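The Small Kitchen Returns to the Classroom

Vardale Primary has given the play kitchen a permanent table of its own, and other schools in the district are taking note. 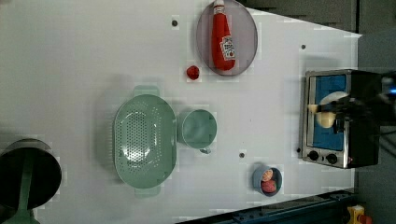
A corner with a purpose

When Vardale Primary reopened its early years wing in February, the governors set aside funds for a single shared resource: a white table on which children may cook, serve and clear away. The equipment is modest. A mint-green colander and matching cup are kept beside a small toaster oven with a blue interior, and a bottle of ketchup has its place on an oval grey plate.

The head of early years, Ashley Pilkington, considers scale to be the decisive matter. "A child of four can reach every item from a standing position," she said. "The oven is the first thing they go to, and the colander is the thing they argue over."

Choosing the pieces

The school consulted Ngọc Diệp, an adviser with the Sayegh Trust, whose guidance on play materials has been sent to 64 schools. She recommends few pieces in plain colours, with bowls small enough to be carried in one hand. Spending at Vardale was limited to up to 3,000 pounds, including the table and shelving.

Clearing away

Each session closes with ten minutes of tidying. Cups are returned to the shelf first, followed by plates and bowls, and food is sorted into a tray by the door. Parents wishing to view the room may apply to the school office before 31 August 2026.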